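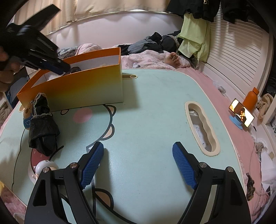
A folded umbrella, a bear charm and an open cardboard box on a small table over the bed.

Sorting small things on a bed table

Most homes have a layer of small items that never quite get put away. Umbrellas, key rings, charms, little figures, spare straps, chargers, half-used lip balms. They gather on the hall shelf, in coat pockets and at the bottom of bags. None of them takes up much room, but together they fill a drawer quickly and you can never find the one you want.

The method below is for one session of an hour or so. You need a flat surface, one open box and somewhere to sit.

Why use a small table on the bed

Tipping everything straight on to the bedclothes is the usual mistake. Small things roll into the folds, and a dark strap or a metal ring is easily lost. A low table stood on the bed gives you a hard, flat top at a good height, with room on either side for bags you haven't emptied yet.

Choose a table with a plain, pale top if you can, as dark and shiny things show up well against it. A raised rim helps too, but isn't essential. Pull the sheet tight before you put the table down and check that it doesn't rock. If it does, the mattress is probably dipping near the edge, so move the table further in.

Keep drinks off it. A mattress gives when you shift your weight and the table will tip slightly every time.

Picking a box

A cardboard gift or shoe box with low sides is better than a deep carton. You want to see the whole contents from above without digging. If the lid comes off completely, put it underneath the box so it doesn't wander. A light-coloured inside makes it much easier to see what is lying in the corners.

Put heavier pieces in first and anything breakable on top of something soft. A clean handkerchief, a piece of tissue or an old sock will do. Anything with a gloss finish should be kept from rubbing against metal, so don't drop key rings in loose beside it.

If you store several boxes, write the contents on the short end, where you will read it on the shelf. I used to number mine, and had to keep a separate list to know what the numbers meant. Words are easier.

The order to work in

Empty one bag or pocket at a time on to the table. Don't empty the next until the first lot is dealt with.

Take out the rubbish first: receipts, wrappers, dead batteries for recycling.

Put aside anything used every week. This goes back to the hall or into the bag you carry.

Whatever is left is either kept in the box or given away. Things you can't decide on go in an envelope with the month written on it. Mine says May. If the envelope hasn't been opened by the time you next do this job, pass the contents on.

Folding umbrellas

A folding umbrella should never go into a box or drawer damp. Open it fully and leave it until the fabric and the ribs are both dry, which in my flat takes some 8 hours if it has been properly soaked. A shower rail is a good place. Half open is no use, as the water sits in the creases near the top.

To fold it neatly, close the frame without fastening the strap. Hold the handle pointing down and shake it gently so the panels fall loose. Pull each panel out flat by its edge, then lay them all over one another in the same direction. Wrap them round the shaft, smoothing as you go, and fasten. It takes less than a minute when you have done it a few times.

If the sleeve is missing, a wide rubber band will hold the fabric, but don't leave it on all summer because it can perish and stick. A strip of soft ribbon is better. Old creases can be eased by opening the umbrella in a steamy bathroom for a while and then letting it dry.

Spots of rust on the ribs can be rubbed with a dry cloth and a very small amount of light oil. Wipe off the excess or it will mark the fabric.

Charms and key rings

Soft charms pick up grime from bags. Brush them first with a dry toothbrush, then dab with a cloth wrung out in warm water and a drop of washing-up liquid. Keep the water away from metal rings and from any glued pieces. Dry them on a towel and not on a radiator, which can flatten the pile.

Check the ring itself. If the ends have opened up, the charm will be gone by the end of the week. Split rings can't really be bent back for long and a new one costs pennies. I bought a bag of 33 from Udis, the hardware shop in Hiltstead, and have used 7 so far.

Thin cords and loops are the worst for tangling. Wind each one round two fingers, slip it off and tuck the end through the middle. Detachable straps can be rolled from the rounded end and kept in a small paper bag, with a note of what they belong to.

Small figures

Wipe smooth figures with a barely damp cloth and dry them straight away. Dust in the seams comes out with a soft paintbrush. Don't use spray polish, as it leaves a film that catches more dust. Cotton buds are good for faces, but go lightly over painted details.

If they are going into storage, wrap each one singly in plain tissue. Newspaper ink comes off on white surfaces and is very hard to shift – I spoiled a good one that way.

Finishing up

Before you lift the table off the bed, run your hand over the sheet on all sides for anything that has dropped. Wipe the table top with a damp cloth, then dry it. Shake the sheet out over a hard floor if you are missing something small.

Put the box where the things in it will be wanted. Umbrellas belong by the door, so a box that lives in the bedroom is no place for them, however neatly they fit. A hook inside the hall cupboard holds two or three by their wrist loops.

Samina Jafri

More tips: Getting wax off a tablecloth. Storing winter gloves. Cleaning the inside of a handbag.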